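Parnport Office News: Birkett Building Sold, New Broker for Leasing

The sale of the Birkett building on Grelby Street closed in September after a long escrow. The buyer is a family trust that already owns two properties in Parnport, and it plans to keep the building as rental space. Our office represented the seller. Yeison Ñahui handled the listing and Rachid Filali reviewed the title work and the existing leases.

The title search took longer than anyone wanted. An old utility easement along the north wall had been recorded against the wrong parcel, and the county needed a corrected deed before the title company would issue a policy. Rachid found the original 1111-square-foot easement sketch in the recorder's office and filed the correction with the utility's signature. The buyer agreed to two extensions while that was pending.

All 16 current leases transfer to the new owner on their existing terms. Tenants should have received a letter with the new payment address and a form confirming their security deposit. If you rent in the building and have not received the letter, call our front desk before you send your next payment. Do not pay rent to the old account. It stays open only until the final utility bills clear.
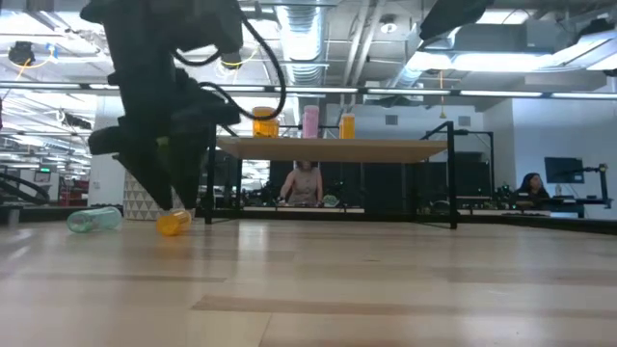 One ground-floor suite remains vacant. It measures 780 square feet and has its own entrance from the parking lot. The new owner would prefer a three-year lease but will look at shorter terms for a tenant who takes the space as it stands. Yeison has the floor plan and can set up a showing most mornings before 11.

Yeison is also taking over our commercial leasing work in Murnthorpe. He has been with the office for six years, mostly on small retail and mixed-use properties, and he grew up a few blocks from the Murnthorpe depot. Owners there who have been working with our main office can keep using the same phone number – calls will be forwarded to him.

A reminder for landlords with leases ending this winter: check the renewal clause now. Many of the older forms we see call for written notice 90 days ahead, and an email does not always count. Rachid will review a single renewal clause for a flat fee of $500, with a written answer within five business days. Please send the full lease with all amendments, even if you think only one page matters.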